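Billon Kestano

The Billon Kestano is a two-seat, rear-wheel-drive sports coupe that was built in small numbers by the car maker Billon, starting in 2011. It was sold as a road car, but it is best known today for its use in drifting and in amateur track events. Many of the surviving cars are modified, and a Kestano in fully original condition is seldom offered for sale.

Background

Before the Kestano, Billon made mainly light open cars with four-cylinder engines. These were liked for their handling, but buyers complained about the lack of a proper roof and of space for luggage. The company began work on a closed car that would use the same basic layout with a stiffer body. The first prototype was an open car with a steel roof welded on it, and it was used to test the suspension. The second had the final body shape, with the exception of the rear window, which was later made larger.

The name Kestano has no meaning in any language. According to the sales brochure it was chosen for its sound.

Design

The chassis is made of steel tube with bonded aluminum panels in the floor and behind the seats. The outer body is of glass fiber. The doors are long and rather heavy, and worn door hinges are a common fault on older cars.

The engine is placed at the front, far back in the engine bay, and drives the rear wheels through a six-speed manual gearbox. No automatic version was offered. A limited-slip differential was standard on all cars. The steering is assisted by a hydraulic pump, and the brakes are vented discs on all four wheels.

Inside, the car is simple. The instruments are grouped behind the wheel, with a separate oil pressure gauge in the center of the dashboard. Air conditioning was an option and was ordered for most cars. The luggage space is reached through the rear window, which opens upward on two gas struts. These struts lose their pressure with age, and owners usually replace them with stronger ones.

Versions

The standard car was sold without any further name. A lighter version, the Kestano R, followed in September of the second year of production. It had thinner glass in the rear, fixed-back seats and no radio, and was 30 kg lighter than the standard car. Only 21 examples of the R were completed. Eight of them were painted in a flat gray which was not available on the other cars.

An open version was shown as a design study but did not enter production. The study car had no working engine.

Use in drifting

The Kestano was not designed for drifting, but several of its qualities made it suitable. The engine position gives the front wheels enough load to respond quickly, and the wheelbase is long enough that the car does not spin too easily. The standard steering angle is too small for competition, so drift cars are fitted with modified front knuckles and longer lower arms.

The best-known parts of this type were made by Joven, a workshop that first supplied them for its own cars and later sold them as a kit. The Joven kit requires cutting the inner front fenders, and a car changed in this way cannot easily be returned to standard. For this reason some owners prefer a milder kit, which gives less angle but leaves the body as it was.

Wide body kits are also common. The Aryee kit is attached with visible bolts and adds wide fenders at the front and rear, a front splitter and a high rear wing. Opinions on it are divided - some enthusiasts consider it the car's natural form, while others regret the cutting of original rear fenders, for which no new parts are available.

Maintenance and known problems

The cooling system is sufficient for road use but not for long sessions on track. In drifting, where the car moves partly sideways, less air reaches the radiator, and many teams therefore move it to the rear and feed it by ducts in the side windows. The clutch release bearing is another weak point, and replacing it requires the removal of the gearbox, a job of about 8 hours.

Corrosion is found mostly where the aluminum floor panels meet the steel tubes. It cannot be seen from outside, and buyers are advised to lift the carpet behind the seats before they agree on a price.

Market

Prices were low for several years after production ended, and this was one reason why the car was taken up by drifters. They have risen since then, first for the R and later for the standard car. Modified cars usually bring less than original ones, but examples with a documented competition history are an exception. A complete set of the original wheels is often sold separately, as most owners changed them early.

Last revised 19/12/2021
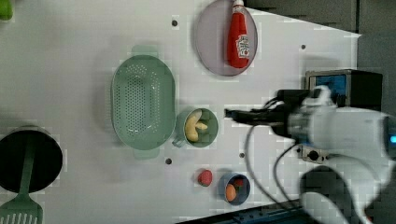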